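Detbridge Kitchen Handling Set – recording rules, version 2

Status: in use since January 12, 2019
Maintained by: Ngan-ling Ko, Indrek Eglītis

What this file covers

These rules apply to everyone who records or labels episodes for the Detbridge set. They replace the notes that were kept at Orkcombe. The file formats are explained in the Zirnach loader docs and are not repeated in this file.

Before recording

Get written consent from anyone whose hands or voice will be in the episode. The consent form goes in the site folder, never in the episode folder.
Clear away mail, medicine labels and anything with a name or address on it.
Do not tidy beyond that. Dish racks, towels and cutting boards stay where the household keeps them.
Ask about food allergies. Nuts are handled only in kitchens that have agreed to it, and the episode gets the tag allergen_nut.

During recording

One task per episode, 121 seconds at most.
Work at your normal pace. If you drop something, pick it up and carry on – dropped items are kept in the set.
Both hands should stay in view while an object is being moved from one place to another.
Blades and hot pans need a second adult in the room.

Labeling

Label what can be seen. If a hand is on a container and you can't tell whether it is gripping or lifting, use contact_unclear. Do not guess from the task name.

Clear plastic causes most of our disagreements. Boxes and zip bags get an outline even when the edge is faint, and the outline is marked low_confidence. 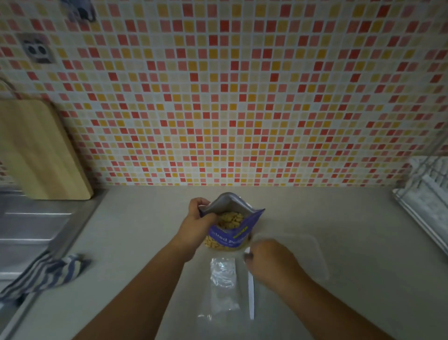 For soft packaging, label the hand that holds the opening separately from the hand that does the other work. A pouch with its top folded back is open_folded. Printed text is copied only as far as it can be read, with the missing part left blank.

Review

A second labeler checks 10 percent of each batch. If agreement is under 80 percent, the whole batch goes back. Indrek settles ties.

Removal requests

Write to the Inskip office with the site number. Episodes are pulled first and discussed afterward.

Known gaps

Left-handed recorders are under-represented. Episodes from August have no allergen tags yet.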